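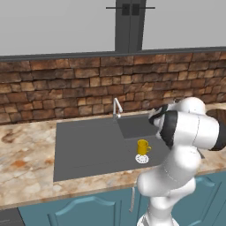
1/ 说一个刚看完的程序性裁定，Fovar 诉 Zemus，货款及质量纠纷。争点只有一个：被告在证据交换结束之后才申请更换专家，法院准不准。一审准了，上诉审改了。分几条写，做商事诉讼的可以看看。

2/ 背景。Fovar 供货，Zemus 收货后主张一批阀件不合格，扣着尾款不付。Fovar 起诉要钱，Zemus 反诉要赔偿。案件管理会议上，法院准许双方各聘一名材料专家，命令里写明了专家所属机构：被告一方是 Kwan 检测所。

3/ 这一点后面很关键。命令写的是“准许被告依赖 Kwan 检测所出具的专家报告”，没有写“准许被告依赖一名材料专家的报告”。前一种写法，换机构就要重新申请许可；后一种写法，争议空间大得多。起草命令的时候多看一眼措辞。

4/ Kwan 的报告按时交了，正文加附件一共162页。双方专家随后开会，出联合声明。问题就出在联合声明：Kwan 的专家在硬度测试的取样方法上作了让步，承认部分样品的取样位置不符合合同约定的标准。

5/ 联合声明签署之后，Zemus 提出申请，要求撤下 Kwan，改用 Feltov 实验室的专家，并请求把开庭日期往后推到11月。申请理由写的是“对原专家失去信心”。支持申请的律师证词只有三段，没有附 Feltov 的初步意见。

6/ 一审法官准许了。理由大致两条：第一，案件标的不小，当事人应当有机会用自己信任的专家；第二，对原告的不利可以用费用来补偿，所以命令被告承担因更换产生的全部费用。

7/ 原告上诉，三个理由。一是法官没有问更换的真正原因；二是没有考虑失去原定庭期的影响；三是没有以披露 Kwan 的全部报告（包括草稿意见）作为更换的条件。

8/ 上诉法院支持前两个理由，第三个理由因此不需要决定，但还是说了几句，后面讲。

9/ 关于第一个理由。法院说，更换专家的申请必须讲清楚为什么换、为什么现在换。“失去信心”是结论，证词里得有支撑它的事实。从时间顺序看，唯一发生的变化就是联合声明的内容对被告不利。专家在会议之后修正看法，本来就是专家会议的目的。

10/ 裁定引用的标准不新：专家改变意见本身不构成更换的理由，除非能证明专家超出了专业范围、误解了指示，或者在其他方面明显不称职。Zemus 的证词对这三项一项都没有提。

11/ 关于第二个理由。原定庭期为期六天，双方已经准备到位。法院特别提到，推迟庭期影响的还有排在后面等着用法庭的其他案件，这部分损失没法用一纸费用命令来补。一审裁定对此只有半句话，上诉审认为等于没有考虑。

12/ 卷宗也被拿来说事。上诉卷一共1372页，其中602页跟更换专家的争点没有关系，是把整套贸易往来邮件原样放了进去。法院扣减了准备卷宗的费用，胜诉的原告也照扣。上诉一方准备卷宗的同行请注意。

13/ 关于第三个理由，即附带意见。法院说，假如要准许更换，通常应当以披露原专家的报告为条件，以防当事人挑选意见。本案 Kwan 的正式报告早已交换，剩下的是草稿和会前备忘。是否连这些也要交出来，要看有没有挑选专家的明显迹象，迹象越强，条件可以开得越宽。

14/ 这一段不构成判决理由，但我估计以后会被经常引用。申请人最好预先想好愿意接受什么条件，写进申请书，别等法官在庭上问。

15/ 结果：撤销一审命令，驳回更换申请，恢复原定庭期。被告仍然可以依赖 Kwan 的报告，也仍然要面对联合声明里的让步。上诉费用由被告承担，扣减部分除外。

16/ 有人在上一个帖子里问，联合声明对当事人有没有约束力。按一般规则，专家之间达成的一致意见不约束当事人，除非当事人明示同意受约束。但实际效果是，自己的专家都认了，再想在庭上翻过来很难。Zemus 走更换这条路，原因大概就在这里。

17/ 那么 Zemus 还能做什么？几个办法。向 Kwan 提书面问题，要求说明取样偏差对结论的影响有多大。如果偏差只涉及少数样品，其余数据未必受影响。另外可以在交叉询问时集中问对方专家的假设。这些都不用换人，也不用动庭期。

18/ 再说迟延。申请是在联合声明签署后大约99天才提出的，证词没有解释这段时间在做什么。上诉法院认为，单凭这一点还不至于驳回，但与前面几点放在一起，分量不轻。庭期越近，要求解释的程度越高。

19/ 实务上我会这样处理：收到联合声明草稿，当天就和客户过一遍，有事实错误马上书面提出来。注意只能指出事实错误，不能要求专家改意见。律师参与起草联合声明的实质内容，风险很大，之前已经有案子因此整份报告不被采纳。

20/ 如果真的必须换，证词里至少写清楚这些：原专家出了什么问题，什么时候发现的，发现之后做了什么，新专家何时能出报告，原定庭期能不能保住，愿意披露哪些材料。新专家的可用时间要有书面确认，附在后面。

21/ 对方律师也有功课。接到更换申请，先要求对方说明理由，再回信列出对庭期和费用的具体影响。Fovar 的律师做了这一步，信函在上诉裁定里被引了两次。

22/ 补充更正：第6条说“全部费用”，准确讲是“因更换产生及附带的费用”，不含已经花在 Kwan 联合声明上的部分。原告在上诉时也提到这个缺口，法院没有处理，因为命令整个被撤销了。

23/ 本帖写于18年6月26日，只讲程序问题，不构成法律意见。质量争议的实体部分还没有审，等判决出来再另开一帖。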